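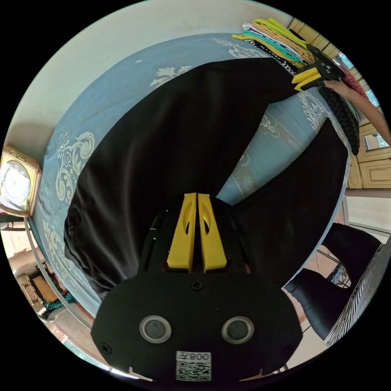

How to Make Sloe Gin Without Checking on It Every Day

Posted by Percy Rengifo, November 17, 2020

Sloe gin asks very little of you except patience, so naturally it's the step everyone skips. My first batch was opened after 30 days and tasted like cough syrup with ambitions.

What you need

700 ml of plain gin
A pound of ripe sloes
Half a cup of sugar, to start
A big glass jar with a lid that seals

Don't buy fancy gin. The berries will flatten anything subtle, and your money with it.

1. Wash the sloes and pull off the stems. Tradition says to wait for the first frost. Mine were picked in September and went into the freezer overnight, which the sloes took for weather.

2. Let them thaw in the jar. Most of the skins will split on their own. Prick the stubborn ones with a fork. Silver thorns are for people with more free time.

3. Add the sugar and gin, seal the jar and shake it.

4. Put it in a dark cupboard. Shake it once a day for a week, then once a week when you remember.

5. After three months, strain it through cheesecloth. Don't squeeze the cloth unless you like your gin cloudy.

6. Taste it. Too sharp? Stir in cooled sugar syrup, a spoonful at a time. You can't take sugar back out, as Ratih Kwok's entire 2,000 ml batch will confirm.

Bottle it and leave it alone for as long as you can stand. A year is ideal. I have never made it past February.

The leftover sloes are good chopped into melted dark chocolate. Mind the pits.

1,000 shares | 30 comments

We use cookies to remember your preferences. By continuing to browse, you accept our cookie policy.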